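Kitchen share shelf moves to the Stakden building in February

The kitchen share shelf has run out of room. It started as one cupboard at the back of the Pumomer reading room, and over the past year it has grown to fill that cupboard, the windowsill next to it and most of the floor underneath. Starting in February, it will have its own room on the ground floor of the Stakden building, through the side door and past the coat hooks.

For anyone who has not used it, the shelf is a lending collection of kitchen things that most households need once or twice a year. You can borrow a preserving pan, a pasta machine, a cake tin in the shape of a number, or enough matching dishes for a birthday lunch. There are now more than 700 items on the list, counting each place setting as one item. You do not need to be a member of the reading room. You do need to leave a name and a phone number.

What changes with the move

Opening hours will be longer. At present the cupboard can only be opened when the reading room desk is staffed. In the new room, items can be picked up and returned until 7:30 in the evening, and there will be a drop box by the side door for small things that will not break. Please do not put glass or china in the drop box. We lost a very good teapot that way last fall.

The loan period stays the same at 13 days. Several people have asked for a longer loan on canning equipment during the summer, when fruit comes in over many weeks. We are looking at that and will have an answer before the first strawberries.

The deposit is also staying the same for large items and is being dropped for everything else. If you paid a deposit on a small item and still have your slip, bring it in and you will get the money back. If you have lost the slip, ask anyway. Most of them were written in the red book and can be found.

Packing week

We will close the cupboard for a short time at the end of the month to pack. Anything on loan over that period can be kept until the new room opens, with no need to call. We have around 90 boxes from Ristić, the grocery on the corner, and do not need more. Newspaper for wrapping would be useful, and so would old towels. Leave them at the reading room desk.

Agnese Dambrauskienė is in charge of the packing list and would like to hear from people who can lift. The mixers are heavier than they look, and there are 3 steps at the Stakden side door. A ramp has been ordered but will come after the move.

What we can take, and what we cannot

Donations are closed until the new room is set up. After that, we would be glad to have baking sheets in standard sizes, large stock pots with lids, and kitchen scales that work. We have all the fondue sets and bread machines we can store. Please do not leave electrical items outside the door, even with a note. Each one has to be tested before it goes on the list, and rain ends that quickly.

Nonstick pans with scratches will be turned down, as will knives with loose handles. Chipped china is a closer call. A small chip on the foot of a bowl is fine. A chip on the rim is not, and those pieces go to the mosaic class upstairs.

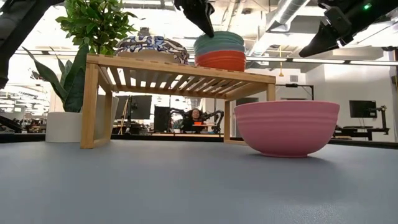

TABLEWARE

Bowls and plates are the most borrowed part of the collection, and they will get the best spot in the new room, at waist height along the long wall. Until now they have been kept in whatever order they came back. From February they will be sorted by size first and color second, so that someone who wants a dozen dinner plates can find them without unpacking the soup bowls.

Sets will be tied with cotton tape and given a paper tag with a number. Please return the tape and the tag along with the dishes. If a piece breaks, write it on the tag. There is no charge for a single broken plate, but we do need to know before the set goes out to the next person.

Wash everything before you bring it back, including things you did not use. The Flotuline dishwasher that came with the Stakden room is small and will be kept for new donations. Dishes should be fully dry when they are stacked. Two sets came back damp in December and the tape had marked the rims - it came off with baking soda, but it took most of an afternoon.

The printed item list is at the reading room desk, and a new copy will be pinned up beside the coat hooks once the shelves are in.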